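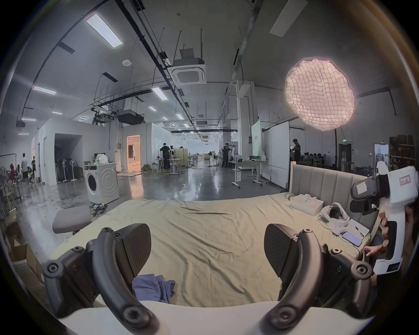
Khaki-green sheet, grey channel-tufted headboard, crumpled blue-purple cloth.

Bedding questions, answered

I get a lot of the same emails about sheets and beds, so I've put the answers in one spot. Last updated December 2024. If yours isn't covered, send it through the contact form and I'll have a go at it!

My sheet looks wrinkled the minute it's on. Do I have to iron it?
Goodness, no. I haven't ironed a sheet in years. Pull it tight at the foot first, then the sides, and run your flat hands from the middle outwards. If it still bugs you, a quick mist from a spray bottle does a decent job overnight. Some people love a crumpled look anyway (I'm one of them, at least until my mother-in-law visits).

Which colours hide creases best?
Mid tones, in my experience. Pale colours show every shadow, khaki-green included, and I still keep buying them. A small print is the most forgiving of the lot.

How do I clean the grooves in a channel-tufted headboard?
Crevice tool on the vacuum, lowest suction, top to bottom along each channel. I do mine every 3 months. For marks, check the care label before you put anything wet near it, then dab with a barely damp white cloth. Don't scrub! I roughed up a patch on my old Wekier headboard that way and had to prop a cushion in front of it until we moved.

Everything ends up on my bed. Phone, notebook, pen, cables, the lot. Any tips?
Pens first, always, and put the lid on. I lost a very nice doona cover to a blue biro in June and I'm still cross. After that I keep one open box near the headboard for the odds and ends and carry the whole thing off at bedtime. Cables get coiled and go on the stool.

Is a stool beside the bed any good in place of a bedside table?
I reckon so, if it's fairly firm. Mine's upholstered, so I pop a tray on it for my cuppa. It also moves out of the way when you're changing the sheets, and you can sit on it to do your shoes.

What's the easiest way to fold something floppy?
Spread it on the bed, smooth it, fold it in half lengthways, then in half again, and roll from one end. Five goes and you'll have the knack. Doing it in mid-air with your chin is how I learned and I don't recommend it.

Do you sell the storage baskets you wrote about?
I don't, sorry. They were the Dratolura ones, I paid $77 for the set, and I haven't seen them in the shops lately.

How often should I wash the sheets?
Weekly in summer, every ten days or so once it cools down. Warm wash, don't overload the machine, and hang them straight away or you're back at question one.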